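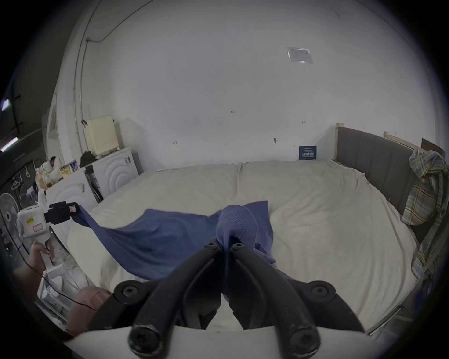

Two hand-held grippers and a blue cloth, on a bed with a cream-white duvet.

Leave the washing machines in

Li-hua Lo
12 Dec 2022

Most of the arguments I have about training data are about how much of it there is. I would like to have more of them about where it was collected.

For years the usual way to gather examples of folding was to put a table in a lab, put a towel on the table, and have a trained operator fold it. The results were tidy. Every towel started in much the same place and the light never changed. A model trained on those examples could fold that towel on that table, and people wrote papers saying so.

Hand-held grippers changed what is possible. A person can take one in each hand, pinch the corners of a cloth and pull it straight, and the movement is recorded without a robot being there at all. The kit goes where the person goes. So it can go into rooms where people live, with a shirt hanging over the headboard and a fan in the corner, and I think that is where most of the collecting should be done.

At Rullura we compared two sets in September. Karakaya was the larger, 3,030 folds done on a bench. Amon was 700 folds done in homes, on beds mostly. We trained the same model on each and tried both in three flats neither had seen. The Amon model did better in all three. I don't claim this settles the matter. Three flats is a small test, and the people collecting for Amon may simply have been more careful. But the bench set had more than four times the examples and still lost, and I would want a good explanation before paying for another one like it.

The objection I hear most is that home data is messy. A duvet gives under the cloth. Someone is sitting across the room. The collector's knee gets into the picture. All true, and a robot working in a home will meet a soft bed and other people too. I would sooner it met them in training.

The better objection is about cost and consent. Homes are slow to arrange, and you are recording somebody's shelves and laundry. Bikisell, who collect for us, ask everyone in the household before they start, and they delete a session if anyone changes their mind. That loses us folds. I think the price is fair and should be in the budget from the first day, along with proper pay for the person holding the grippers, whose arms do get tired.

What I would stop doing is cleaning up afterwards. We still get requests to drop any clip with a cluttered background. I have started saying no to those.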